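Wound Closure Handbook, second edition
Working meeting, minutes
July 26, 2023, Telitz building, upstairs room

Present: Witold Wieczorek (chair), Jadwiga Głowacki (minutes), two from the Gavalas clinic, one from Jurkason by phone, line bad
Apologies: none recieved

1. Last minutes
Taken as read. One fix, item 4 should say "absorbable", not "absorbent". Witold signed.

2. Where the draft stands
88 pages as of this morning, incl. index. Index is still the old one and page refs are wrong from ch. 3 on. Leave until text is frozen. Ch. 1 (skin and healing) done. Ch. 2 (materials) done apart from the size table, which Gavalas wants turned sideways so it fits one page. Agreed. Ch. 3 see below. 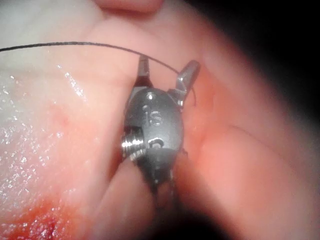
Ch. 5 (aftercare and patient handouts) is the problem. Three different answers in the draft on when a patient can shower. Gavalas to send what they hand out now, Witold to pick one wording and use it everywhere. Handout pages to be reading level checked again, last version had "erythema" in it twice. Say redness.

ACTION: Gavalas, current handout to Witold.
ACTION: Witold, ch. 5 rewrite.

3. Ch. 3, stitches and knots
Long talk. First edition had knots before stitches, teachers complained, order now swapped. Interrupted first, then running, then mattress. Jurkason wants subcuticular moved up, said it's what most of their people ask for. No agreement, parked.
Knot section: drop the rhyme. Keep the square knot drawings but redraw with two shades of thread, right now you can't tell which end is which.
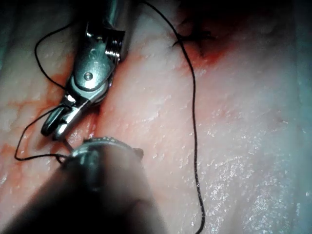 Ch. 3. Black suture over pale tissue, with a stitch and its knotted tuft near the top.

Tail length: draft says one thing in text and another in the drawing. Text is right. Jadwiga to mark up drawing.
Also common mistakes box, too much scolding. Cut by half, start with pulling too tight.

ACTION: Jadwiga, drawing mark-up, mistakes box.

4. Glossary
Terms used loosely all through, and it shows most in ch. 4. "Edge", "margin", "lip" and "side" all turn up for the same thing, sometimes in one paragraph. Gavalas prefer edge, say that's what goes in their notes. Jurkason didnt mind.
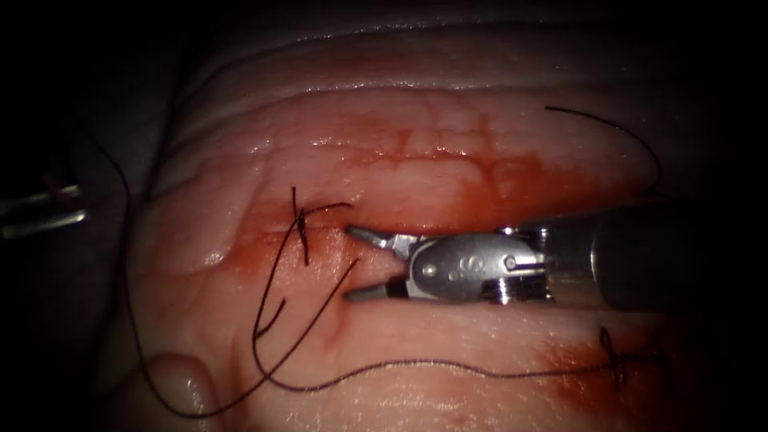

Glossary gets one entry, "edge", with "lip" given as the other word for it, and the rest of the book follows. Witold asked if beginners would know upper from lower without a drawing. Jadwiga thought the view of the horizontal cut does the job, open jaws with one tip on the upper lip and one on the lower, so the entry can point to that and skip the drawing. Agreed. "Dehiscence" stays in but with a plain English line after it. "Bite" needs an entry, somehow missed last time.

ACTION: Jadwiga, glossary pass, whole book.

5. Printing
Quote in from Gilis for 200 copies, spiral bound, soft cover. Lies flat on a bench, which the stapled one never did. Color inside throughout. Gilis want $200 deposit before they'll hold the slot. Agreed to pay, Witold to send.
Paper: samples passed around. Glossy one shows glare under a desk lamp, matte preferred by all except Jurkason, who could not see it.

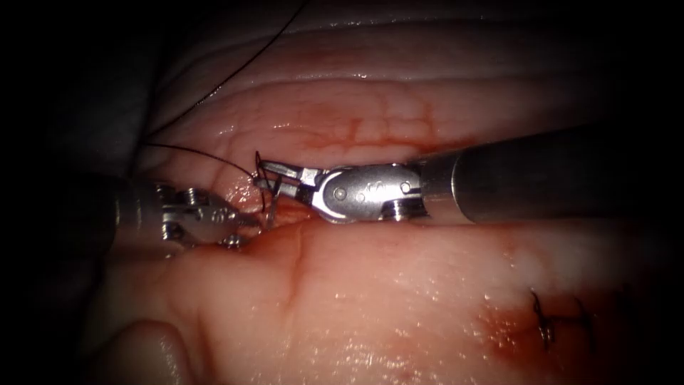
Cover still the green. Discussion of blue, no decision, back to green unless someone mocks up a blue one before files go. Title on spine not possible w/ spiral. Back cover to have contact address and nothing else, the quotes from readers come off.

ACTION: Witold, deposit and matte stock to Gilis.

6. November teaching day
Room at Telitz is held. Start at 10, not earlier, people are driving in. Morning on ch. 1 and 2, lunch, practice in afternoon. Gavalas offered two teachers, thanks noted. Sign-up sheet to go out once print date is firm. Parking: lower lot only, upper lot being resurfaced.
Jurkason asked if people can attend half the day. Yes, but tell Jadwiga ahead so lunch numbers are right.

7. Any other business
Errata for first edition still on the old web page, should come down when new one is out, not before.
Subcuticular order, brought back up, still parked. Jurkason to put it in writing.
Key to upstairs room sticks, pull door toward you.

Next meeting: when ch. 5 is in, Witold to circulate a date.

J.G.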